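Ticket 400 -- Carpet smell and ripple, Geum room
Status: reopened
Product: Clotari gray, fine stripe
Opened: September 16, 2019

Hi again, me with the gray carpet! I know you closed this one after the airing-out advice, but I'm back, sorry.

So I did everything on the Destau care sheet. Windows open for 2 days, fan on, vacuumed along the stripes and never across them (I did it across once in March and it looked like a mowed lawn). The smell is pretty much gone, so thank you for that!

The ripple is another story. It comes up near the white wall, and when I walk it down with my heel it stays flat for 15 minutes and then creeps back up. I tried leaving a stack of books on it overnight -- no change by breakfast. I haven't glued or cut anything, because your last message said that would void the Gaston fitting warranty.

What I'd like to know is whether it needs restretching, and whether the 200 dollar call-out fee applies when it was your fitters who laid it. Mornings are best for a visit.

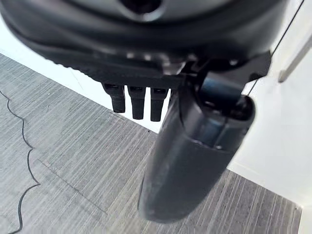 Oh, and I still have the leftover piece rolled up in the closet if the fitter wants it.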